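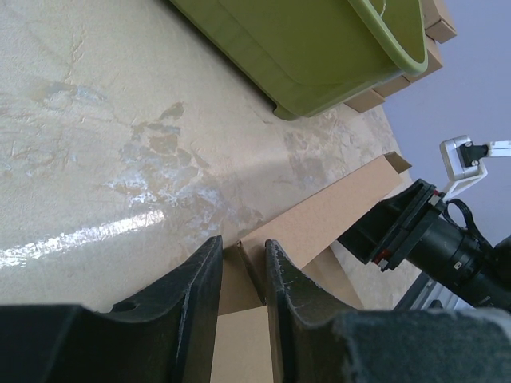 *Olive-green bin on a marbled top with blue-grey stain patches.*

## Before you pay for a stain remover

I don't trust the miracle pastes. Try the dull method first.

1. Wipe the top with warm water and 2 drops of dish soap. Dry it.
2. Test any cleaner on a hidden spot and wait 30 minutes. The Gultix label says "safe on all surfaces." I'd want to know which ones they tried.
3. Put cardboard down before you set out bottles. Flattened boxes do the job as well as the Moodley mat.

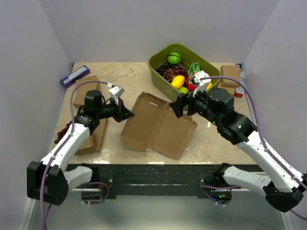

4. Still stained? Stop after 2 rounds. Worn finish won't scrub out, whatever the ad says.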